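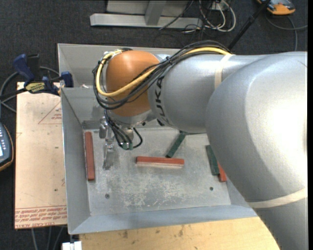

Bin picking kit: parts near the walls get skipped

Posted in Robots and Automation > Picking and Vision
Friday, April 3, 2026

We are trialling the Jundix bin picking kit on a KUKA arm before deciding whether to buy a licence. The kit is the gripper with one slim finger set, the path planner, and the calibration software. The camera is ours and is fixed, looking down at the bin. The parts are long rectangular blocks, red and dark green, dropped in at random. The bin is a sheet-metal one with sloping walls, clamped down at one side.

Blocks lying in the open are picked without trouble. The fault is with blocks lying close to a wall and nearly parallel to it. The planner finds them (they show up in the parts list with a good match score) and then rejects every grasp with "approach blocked". With a full bin it doesn't matter much, as there is always something else to take. Towards the end of the bin it stops and asks for an operator. Over 33 test fills, 11 ended this way.

A smaller fault: green blocks are sometimes matched late when they touch a red one end-on. Colour matching is off, so I would not expect the colour to matter.

What I have tried so far:

Recalibrated the camera to the arm. The reported error was well inside the limit in the manual.
Reduced the wall clearance setting from the default to 2 mm. No change in the number of rejects.
Swapped the order of picking from highest first to best score first. Slightly worse.

The trial licence runs out at the end of the month and the supplier's support desk is slow. Is this a limit of the kit or something in my set-up? I would also like to hear from anyone who has compared it with the Zurier package.

Finden_Cell4

Sitthichai

The wall clearance setting is probably doing nothing for you. It applies only to the fingers. The wrist, hoses and cables are covered by a separate collision shape, which in the Jundix software is called the tool envelope. The default envelope is a plain cylinder and a generous one. On a bin with sloping walls the cylinder meets the rim long before the finger gets near the bottom, and you get "approach blocked" for any part close in.

To check, open the planner view, select one of the rejected grasps and turn on "show contact". If the contact point is drawn up by the rim, it is the envelope. If it is down by the part, it is the finger or the bin model.

If it is the envelope:

1. Measure the widest point of everything below the wrist, with the cables in the position they take up when the wrist is turned to each end of its range. Loops swing out further than you expect.
2. Tie the cables and hoses in closer if there is room. Leave enough slack for the full turn of the last joint.
3. Replace the cylinder with two stacked boxes, one for the wrist and cables, one narrow one for the gripper. The editor accepts up to four shapes.
4. Allow tilted approaches. The default is straight down only. I use 15 degrees. More than that and the cables begin to drag on our rim.
5. Run at low speed with a hand on the stop for the first full bin.

Do not make the envelope smaller than the real cables to get more picks. The planner will then drive them into the rim, and the first thing to give is usually an air fitting.

Also check the bin model itself. The bin wizard assumes upright walls unless you enter the top and bottom sizes separately. With upright walls, the planner's idea of the free space is wrong all the way down.

On the green blocks I can only guess. Dark parts return less light to most cameras, so the depth data at the end faces is thinner and two touching parts may be read as one. Try a longer exposure and look at the raw point cloud before changing any matching settings. A worn, shiny bin bottom can cause false points as well. We lined ours with a matt mat and the cloud was cleaner.

zonk_plc

we had the same thing, changed to a wider bin and it went away

Rigby Controls

Agree with the envelope answer. To add the Zurier comparison, as I have run both on similar parts.

Zurier builds its collision shape from a CAD file of the gripper, so the default is tighter, but it ignores cables completely unless you add them by hand. Setting up took me longer. It handles tilted approaches without any extra settings and it will try to nudge a part away from the wall if no grasp is free. The Jundix kit has no nudge move in the basic licence. It is in the upper one, so ask for it to be switched on for the rest of your trial. For long blocks against a wall it is worth having.

Planning time was shorter on Jundix. With parts as simple as yours I would fix the envelope first, repeat the same 33 fills, and only then look at a second supplier.

Finden_Cell4

Contact point is at the rim on every reject I opened. The bin wizard had upright walls as well. I will redo both, then repeat the fills with the tilt set to 15 degrees and post the count.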